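关于我们

Hoani 是一家做家用纺织品洗护、缝补和改制的小公司。我们的门店和工坊在 Jikdale 老街北段,一楼收件取件,二楼缝纫,后院的平房是洗涤间。公司的对公名称是 Hoani 织物护理,街坊一般叫我们“洗补铺”,两个名字都能找到我们。

我们做什么

日常业务分三块。第一块是洗涤,包括床单、被套、窗帘、桌布、围裙、儿童床品和毛毯。第二块是缝补,包括破洞、脱线、拉链、松紧带、绑带和包边。第三块是改制,把尺寸不合适或局部磨损的旧布品改成还能用的东西,例如大床单改小床单,旧窗帘改靠垫套,桌布裁短后重新锁边。

皮革、皮草、羽绒服和婚纱我们不收。地毯只收边长在 3 米以内、能卷起来搬运的。真丝床品可以收,但要当面看过面料和洗标再定。

公司的由来

Hoani 最早是一间裁缝铺,只有两台平缝机,接改裤脚、换拉链一类的活。后来附近几家旅馆陆续把床单送来补,补完又问能不能顺便洗,铺子就租下了后院,添了水洗机和烘干机。旅馆的活量大、式样统一,工坊的基本流程是那几年定下来的,收件登记的办法到现在也没有大改。

旅馆业务后来逐步减少,住家客户变多。住家的布品式样杂,新旧不一,同一包里常有棉、麻、化纤混在一起,分拣花的时间比洗涤还长。我们因此把分拣单独设成一道工序,有固定的人和固定的台面。

目前工坊共有 13 名员工,分在收件、分拣、洗涤、缝纫、整烫和配送几个岗位。缝纫岗的人最多,整烫岗要求能站得住,夏天比较辛苦,7 月份会把整烫的班次改到清早。

Turier 分店

除了 Jikdale 的工坊,我们在 Turier 有一个收件点,设在菜场东门旁边。收件点不做洗涤,也不做缝补,只负责登记、打包和取件。每天傍晚有车把布品送到 Jikdale,第二天上午再把做好的送回去。经收件点送来的布品,工期比直接送工坊多一天。

布品怎么走流程

收件时,店员会和顾客一起把布品展开看一遍,记下已有的污渍、破损和褪色,写在收件单上,双方各留一联。每件布品会缝上一枚小布签,布签上的编号与收件单一致,取件前拆掉。布签用棉线手缝,不用胶,也不用别针。

分拣按三个条件进行:面料、颜色深浅、是否有印花。印花布品单独成批,初次送来的会在边角做掉色测试。测试掉色的,改用冷水单洗,并电话告知顾客。

洗涤用的是无磷洗涤剂。我们不默认加香,也不默认用柔顺剂,需要的顾客可以在收件单上勾选。婴幼儿用品多漂洗一遍,不另收费。

缝补放在洗涤之后。有些破口洗前看不出来,洗后才会散开,这时缝纫岗会先估价,顾客同意后再动手。顾客不同意补的,按原样整烫交还。

整烫完成后折叠装袋。窗帘可以选择挂装,不折。袋子是 Titent 的可回收布袋,取件时押金随单,归还后退回。

价格

洗涤按重量计,窗帘按幅计,缝补按破口大小和位置计,改制先看样再报价。价目表贴在门店进门左手的墙上,两处门店价格相同。价目每年调整一次,当前价目自 2019-02-18 起执行。

单次洗涤金额不足起洗价的,按起洗价收。工坊对单件布品的最高赔付是 2,000 元,超出这个价值的布品,请在收件时说明,我们会另写协议,或者建议您送到专门的店家。

关于印花和儿童布品

近几年儿童床品、围兜、玩具收纳袋和小窗帘的数量增长较快,蔬菜、水果和动物图案都很常见。这类布品多数是浅底印花,反复洗涤后底色会发暗,图案边缘先磨白。我们的处理办法是降低水温,缩短甩干时间,翻面整烫。
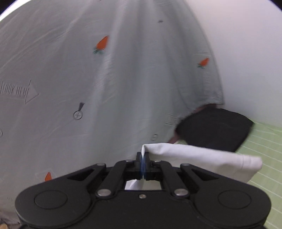
浅灰底的胡萝卜印花布

儿童布品改制时,我们尽量保留完整的图案。裁剪前会把布铺平,用划粉标出图案的位置,再决定从哪里下剪。如果图案一定要被裁断,会事先征求顾客意见。剩下的边角料默认随件退还,顾客不要的,集中起来做布签和擦机布。

旧布回收

两处门店都设有旧布回收箱,接收干净、干燥的旧床单、旧毛巾和旧窗帘。枕芯、被芯和沾有油漆的布不收。回收的布经过清洗和消毒,能用的裁成包装布,不能用的交给再生纤维厂。过去一个年度,两处门店共收到旧布 305 袋。

我们对参加回收的顾客不发积分,也不换购,只提供免费的装袋和登记。需要上门取旧布的,限 Jikdale 老街范围内,随配送车一起走,不单独派车。

缝补课

工坊二楼每月开一次缝补课,内容是基础手缝、补洞、换松紧带和简单锁边。课程使用工坊的机器和线,布料请自带。课后不提供机器出租。报名在门店登记,满员后排到下一期,电话不预留名额。

营业与联系

Jikdale 工坊每天营业,上午八点开门,晚上七点停止收件。Turier 收件点的时间与菜场一致,菜场休市当天不开。春节期间的安排会提前贴在两处门店的门上。

取件请带收件单。单子丢失的,请说明布品内容并出示登记时所用的电话号码,店员核对后可以补单。完工后超过三个月未取的布品,我们会打电话提醒,并开始按月收取保管费。

旅馆、幼儿园和餐馆需要长期洗补的,请直接到 Jikdale 工坊一楼洽谈,带上一件样品和大致的月用量。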